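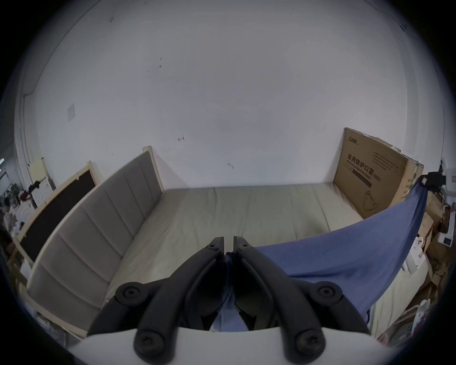

Rules for Teaching a Robot to Fold

A robot can learn to fold clothes by studying people who fold with grippers. Each recording must follow the same rules. 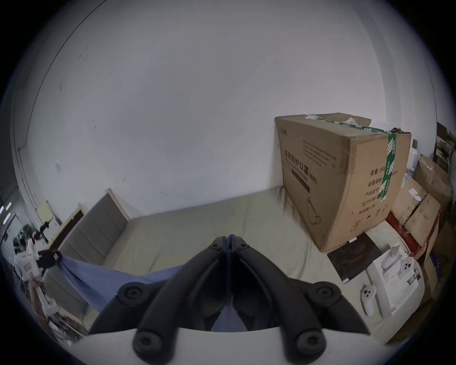
Rule 1. Close both fingers on the cloth before you lift.

Rule 2. Move slowly. A fast pull blurs the recording - and blurred recordings are thrown out.

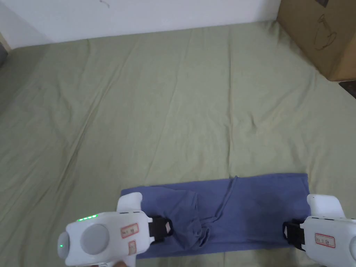
Rule 3. Use 2 grippers for wide cloth, one on each side. At Nerkel, 100 good folds make one lesson.

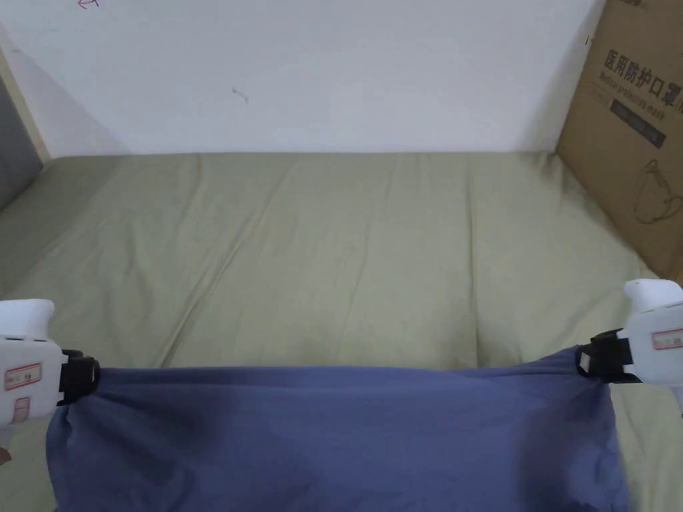 Two grippers hold a blue cloth by its upper corners.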